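Home robot trials get a simulation checklist

16/09/2025

I've been nagging people for ages to write down what a home robot has to get through in simulation before it's let loose in somebody's real kitchen, so I was pretty pleased when the Foranero checklist landed in my inbox this morning! It's 15 pages, it's free to use, and it comes from Rukine and Gadum, two outfits that normally compete for the same customers.
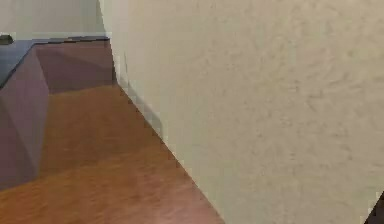

The rule I like best covers how you score a run. Under the checklist, a robot moving through a virtual home gets marked down for every touch it wasn't asked to make, even a gentle brush that wouldn't leave a scratch. Walls count the same as furniture, so a run that squeezes along a speckled plaster wall with a big purple block of a cabinet or sofa on the other side has to be logged just like one across an open room. Magdolna Fodor, who edited the text at Gadum, told me the first draft only asked for scores on "fragile items" and the testers hated it (me too, I got to see that draft).

There's a minimum of 2,000 simulated runs per home layout, and you have to publish the failures along with the good ones. Every layout also needs three different floor finishes, shiny ones included, which ought to keep the vision people busy. After that you're allowed two supervised visits to a real home, with a person holding the stop button the whole time.

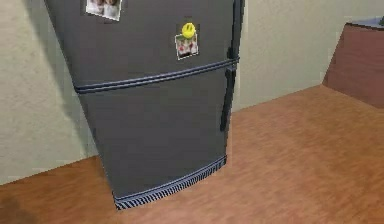
Does a team have to follow any of this? The checklist is voluntary for now, though Rukine and Gadum both say they'll ask their suppliers to sign up to it starting in November.

I did ask Tadhg Coughlan over at Pilkington what he made of it, and he's mostly on board. His gripe is with the paperwork: a small shop with one engineer could spend longer filling in the run logs than fixing the robot, and he'd like a short form for teams that only change their software a little. Fair point, I think. Fodor says a short form is being looked at, and comments on the current text are open to anyone who builds or tests these things. I've already sent mine in, mostly about the wording on page 3.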